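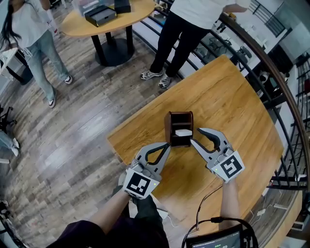 Pristau Institute - Manipulation and Handling Group, Willville

To: open-day list
Subject: Re: Open day in September, upper floor demonstration

Dear colleagues,

Thank you for the replies received so far. The request below came from the Radu office, and we answer it for the whole list.

> Our members would like to know what will be shown at the tables on the
> upper floor, and whether visitors may try the hand-held grippers. We
> expect 122 people from Pivadstead. Is there a limit per session?

The demonstration concerns small-object handling at a cabinet with shelves. An operator works with two hand-held grippers, one in each hand, at the open front of the cabinet. Each gripper carries a square black-and-white marker on its base plate. The group has recorded roughly 3,000 such runs this year, and a selection will be discussed at the table.

Visitors may try the grippers under supervision. The upper floor is limited to 170 persons at one time, so the Pivadstead party can be admitted together. Total registration stands at 246. Bags should be left on the lower floor, and the space along the handrail must be kept clear.

The first session begins at 10:30 a.m. Changes to group numbers should be sent to this list before the end of the month.

Open Day Office
Pristau Institute, Willville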